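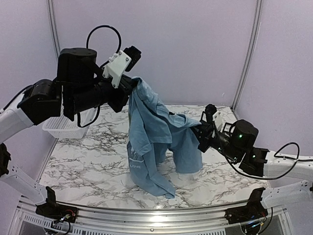 Folding printed T-shirts flat without creasing the graphic

Posted in Laundry and Clothing Care, 2021-04-25

I have a stack of cotton T-shirts with printed chests, mostly light colors, that go into a drawer after washing. The drawer is 16 inches wide and shallow. I pick each shirt up by the shoulders, hold it over the table, lower it and fold. Two problems keep coming back.

First, the shoulders come out uneven. One sleeve ends up higher than the other and the final rectangle is skewed. Second, there is a horizontal crease across the print by the time I take the shirt out again. On the older shirts the print has started to crack along that line.

The table has a smooth top, so the fabric slides when I pull on it. I do not want to iron anything. Is there a folding order that keeps the fold line off the print, and does it matter which way the neckline faces when I start?

Milagros Sepúlveda

Hartley
Member, 1106 posts

The skew is set when the shirt is lowered. Grip it at the shoulder seams, at the same distance from the collar on each side. If one hand is at the shoulder and the other is out near the sleeve, the body hangs at an angle and lands at an angle. Let the hem touch the table first, then lower the rest toward yourself. Lowered this way, the hem is at the far side and the neckline is next to you.
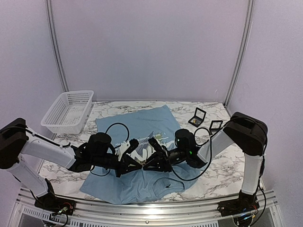 Blue T-shirt on the marble-pattern top, neckline toward the front, hem toward the back wall.

Before folding, flatten from the center of the chest outward with the palms. On a smooth surface do not pull one edge by itself; the entire shirt will move. Hold the middle down with one hand and straighten the sleeve or hem with the other. Check that the side seams are at the edges. On many cheaper shirts the body has twisted in the wash and the seams will never line up. In that case align to the collar and ignore the seams.

For the crease:

Turn the shirt face down, keeping the neckline where it is.
Fold one side in along a line 2 inches outside the collar. Fold the sleeve back on itself so it stays inside the rectangle.
Repeat on the other side.
Fold the hem up to just below the lower edge of the print. You can feel the edge through the fabric if the print is thick.
Roll what remains loosely toward the collar.

A roll puts a wide curve in the print where a flat fold puts a hard line. Wide graphics will still catch the side folds. Move those outward and accept a wider roll. With a 16 inch drawer you have room for it.

Do not stack heavy items on top. Weight does more damage than the fold itself.

Drotero
Member

I gave up on folding and hang mine. No crease, but you need closet space and thin hangers leave bumps at the shoulder.

Virkau
Member, 6 posts

Agree with Hartley on the grip, disagree on rolling. In a shallow drawer the rolls get squashed when it closes and you end up with several small creases in place of one. I use a piece of stiff card inside the shirt, cut a little narrower than the print is tall, and fold over that. The card spreads the bend.

Also check that the shirt is completely dry at the collar and along the hem stitching. Those parts hold moisture longest. Cotton folded slightly damp takes a crease that will not drop out by hanging.

For prints that have already cracked, nothing restores them. Wash inside out, cold, and keep them out of the dryer. I did this from March onward with two old shirts and the cracks have not spread so far.

Milagros Sepúlveda

Thanks. I had been holding one side closer to the sleeve, so that accounts for the skew. Face down with the hem stopped below the print works on all but one shirt, where the graphic runs nearly to the bottom. I will try the card on that one.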